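We use cookies to remember your settings and to count visits to this page. Accept / Manage

Sestance Newsletter — November
By Ostap Dmytriv

Tins, padlocks and the back shelf

The small parts shelf has been a mess since we moved, and several of you have written in to say so. This month I have been going through it, mostly in the afternoons, and I want to set down what is being kept, what is going and how things will be labelled from now on.

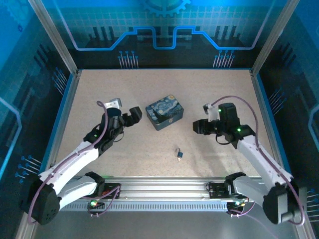
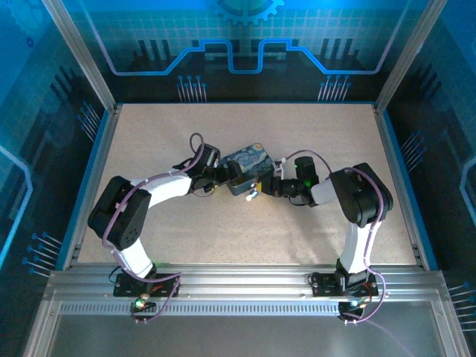
Decorated tins are the main subject, as they take up most of the room. We have always kept screws, washers and odd keys in whatever came to hand, and over the years that has meant biscuit tins, tea tins, pencil tins and a good many that came with a jigsaw or a pack of cards inside. Some are plain and some are very nice. The one with the swirling blue-and-yellow night sky on the lid is the sort I would always keep, as you can tell it from the others across a room and nobody has to read a label to put it back. The plain ones are harder. I opened 40 of them and a good half had no label, or had a label for something that was no longer inside.

The rule from now on is one kind of thing to a tin. If you have three left-over washers and two cup hooks, they go in the mixed tray by the sink and I will sort them at the end of the month. Please don't start a new tin for them. Labels go on the short end, where they can be read when the tins are stacked, and never on the lid. Use the paper tape in the drawer and a pencil. Pen fades on that tape and the sticky plastic labels take the paint off when you peel them, which has already spoiled one tin I was fond of.

A word on lids. A printed lid will scratch if it is slid along under another tin, so lift them straight up when you take one from a stack. The heavier ones should go at the bottom. Anything that holds nails is heavier than you expect. If a lid is tight, don't use a screwdriver on it. Hold the tin at both ends, ease one corner, then the next, and it will come. If a hinge has gone stiff, a drop of oil on a cotton bud is enough, wiped off afterwards so it doesn't get on the contents.

Rust is less of a problem than I feared. Most of it was on the undersides, where the tins had stood on the old damp board by the door. I have rubbed them down with fine wire wool and given them a coat of wax. Two had rusted through and have gone for scrap. The shelf now has a strip of cork along it, left over from the Morin noticeboard, and that should keep the bottoms dry through the winter.

Padlocks next. Small padlocks collect in a place like ours and nearly always lose their keys. I have put all of them in one tray and tried every loose key against every lock, which took the best part of two evenings — I don't recommend it. Where a lock and key matched, I have tied them together with string. Keep them tied. If you borrow a lock, take both keys and hang the string on the hook so we know it is out. Locks with no key will stay in the tray until the end of the month in case yours is at home in a coat pocket, and after that they go in the metal bin.

Please don't lock an empty tin or cupboard to "save" it. We had to cut a lock off the Wullon cupboard in the spring and there was nothing behind it except a roll of lining paper.

We can take a few more tins if they are shallow, with a lid that shuts properly. Round ones don't stack well beside the others and I would sooner not have them. The Mandum group has asked for any spare deep ones for seed packets, so leave those on the bottom shelf by the window and they will be picked up.

Last, the cost. The cork was free, and the wax, wire wool, tape and string came to 125 altogether, out of the 800 set aside for shelving. The rest will go on two proper uprights for the far wall, where the present ones lean. I hope to have them up before the holidays. If anyone has a long spirit level they can lend, please leave it by the kettle with your name on it.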